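Gripper fingers creeping open after a few cycles – what am I missing?

Asked in Arms & Grippers, June 12, 2021

Hi all, hoping somebody has met this before. I've got a two-arm bench cell that I look after more or less on my own, and the right arm has a pair of printed orange fingers on a Tarkel gripper body. It's been fine for ages. Then in May I swapped the fingers for a fresh set (same file, same printer, different reel) and since then the grip has gone vague. The arm picks up a small cube, carries it over to a square frame and sets it down inside. For the first few goes it's lovely. By cycle 19 or thereabouts the cube is sitting crooked in the jaws, and by the end of a run I'm getting drops.

What I've tried so far: re-homing the gripper, which helps for a bit and then doesn't. Turning the closing force up, which made the fingers bow and if anything made things worse, so I put it back to where it was. I've also wiped the finger tips with alcohol in case there was grease on them from when I fitted them. No change that I could see. The left arm has its own gripper, a different type altogether, and that one behaves, so I don't think it's the controller or the power supply.

The fingers go into black mounts either side of the body, and I did both up by hand with a short hex key. I haven't touched the screws on the silver plate next to the right mount and I'd quite like not to if I can help it, as I don't know what else is hanging off it. With the jaws fully open it all looks even enough to me, but I've been staring at it for so long that I don't trust my own eyes any more!

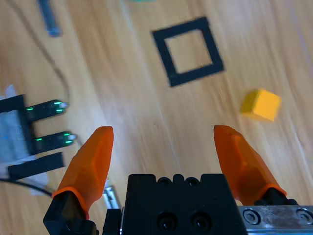 Flesaline: Before you print anything else, check whether the fingers are moving in their mounts. Power off, take hold of one finger near the base and try to rock it. Then do the other. If one of them gives even slightly, you've found most of your problem. A new reel can easily come out a hair smaller, so a finger that used to be a snug push fit now relies on the screw alone, and that works its way loose a little on every close. I had exactly this and wasted a whole evening on software. A strip of thin tape round the base got me going again, then I reprinted with the base scaled up a touch. Draw a pencil line across finger and mount first, run 20 cycles and see if the line still meets. If it does, ignore me and look at the plate screws after all – they're not as scary as you think, just do one at a time.

Dotent: Same here with drops, mine was the cable. It was pulling on the gripper when the arm turned. Give it more slack.

Vávra: I'd go along with the pencil line, but I wouldn't leave the tape in for long. It squashes, and then you're back where you started and blaming the homing again. Two more things. You say re-homing helps for a bit, so have a look at how your gripper homes. Mine closes until it meets resistance and calls that zero, and if the fingers have bent or shifted, the zero is off by that much too. Home it with the fingers off once, write the figure down, then home it with them on and compare. Also, bowing under more force sounds to me like thin walls. I print mine with 6 walls and they last me 1000 cycles or so before I bother looking at them, though I'm sure that depends on what you're picking up. And do check the slicer settings didn't reset themselves when you changed reel, mine has done that to me more than once.

Reply from the asker: Right, pencil line done. The right finger is the one that walks, the left hasn't budged. Tape's on for now and I've got a new pair printing overnight with a fatter base. Haven't tried homing without the fingers yet but I will when they come off for the swap. Dotent, I gave the cable a bit more slack as well while I was in there, it can't hurt.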